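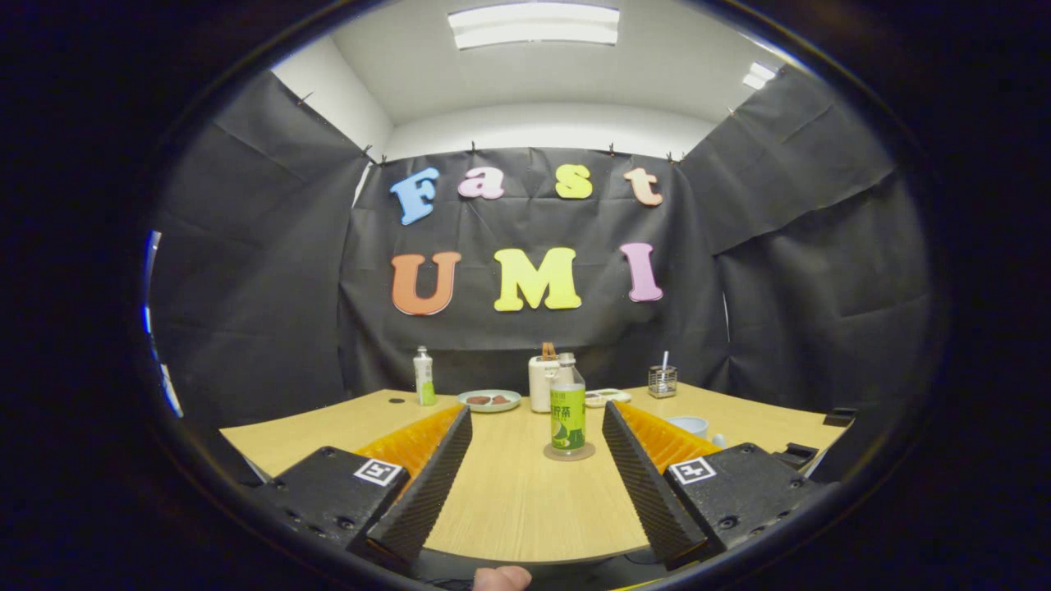
Section 4. Breakfast table, guest kitchen
Pasholm units, all floors
Updated 2026-08-28, replaces the February sheet

Read 4.1 before you plug anything in. The rest you can skim.

4.1 Before you start

1. Wipe the tabletop. Damp cloth, not soaking. Timber finish, no bench spray on it.
2. Dry it. Properly, with a tea towel. Under the toaster too.
3. Check the toaster cord for nicks or melted bits. Any damage, tag it and leave it for Shamim Kiani. Don't tape it.
4. Slide the crumb tray out, empty it over the bin, slide it back till it clicks.

CAUTION: Toaster unplugged for step 4. Every time. Crumb tray edge is sharper than it looks.

NOTE: Small hole in the tabletop, left side, is part of the table. Don't fill it, don't poke cords down it. Crumbs get in, so go over it with the vac when you do the floor.

4.2 Laying out

Work from the middle outwards. Quicker.

1. Toaster in the centre, a bit back from the curved edge. Slot clear above -- no shelf, no curtain, no paper towel hanging over it.
2. Coaster in front of the toaster. Drink goes on the coaster. Bottled green tea is the standard, swap for juice if the guest has asked.
3. Round plate to the left of the toaster. This one is for toast and anything else brown and warm. Keep it within reach of the slot so people arn't carrying hot bread over the drinks.
4. Small rectangular dish to the right. Bits and pieces only. If it's heaped, it's too full.
5. Slim bottle with the green label, back left. Cap on.
6. Mesh cup, back right. Stirrers and similar stand up in it.
7. White cup on the right, in front of the mesh cup. Handle where a person can grab it without knocking anything.

NOTE: Left-handed guests: swap 3 and 7. Mehrangiz Arabzadeh keeps the list on the inside of the linen door.

CAUTION: Never stand the tea bottle against the toaster body. Plastic goes soft. Leave a hand's width if you've got the room, more if the toaster is running.

4.3 Making toast

1. Plug in. Switch on at the wall.
2. One slice first. Dial at 2 for ordinary sliced bread, go up from there for anything thick or out of the freezer.
3. Lever down. Stay in the room.
4. When it pops, let it sit a few seconds, then lift it out by the crust. Wooden tongs are in the top drawer.
5. Stuck slice: off at the wall, unplug, wait till it's cool, then wooden tongs. No knives. No forks. Not even "just quickly".
6. Straight onto the round plate, slices side by side. Stacked toast sweats and goes bendy.

NOTE: Raisin loaf and anything iced goes under the grill in the main kitchen. Sugar on the elements stinks for days and sets off the corridor alarm.

NOTE: Alarm does go off? Window open, toaster off at the wall, then ring Pylyp Hordiienko on ext. 20. Don't wave a tea towel at it and hope.

4.4 Drinks

1. Tea bottles come chilled from the Wirnow fridge. Wipe the outside dry before it goes on the coaster.
2. Label facing the chair.
3. Don't crack the seal for them. Guests like to do it themselves.
4. Opened and left behind = tipped down the sink. Rinse, recycling.

CAUTION: Bare timber and a cold bottle gives you a white ring. Refinishing the last table cost $1,459. Use the coaster.

4.5 Packing down

1. Toaster off and unplugged. Let it cool before you shift it.
2. Food first. Plate and dish scraped and into the dishwasher, top rack.
3. Cup by hand if the dishwasher's already on.
4. Mesh cup: tip it out, shake it over the bin, wipe the base. Rusts if it's put away damp.
5. Coaster rinsed and stood on its edge to dry.
6. Wipe the table agian, front edge included. That's where the butter ends up.

4.6 Restock

Coasters and stirrers: Mutix order form, green pad by the phone. Stirrers come in boxes of 100, one box per floor is plenty. Tea and juice: Albertina Magalhães does the order, put a note in her tray before lunch or it waits for the next one. Replacement cups: any plain white one from the store room, no chips in the rim.

Toaster faults, wobbly table legs, loose fittings -- Eliseo Manríquez, maintenance book, write the room number clearly please.

Section 5 (fridge and kettle) is on the next page.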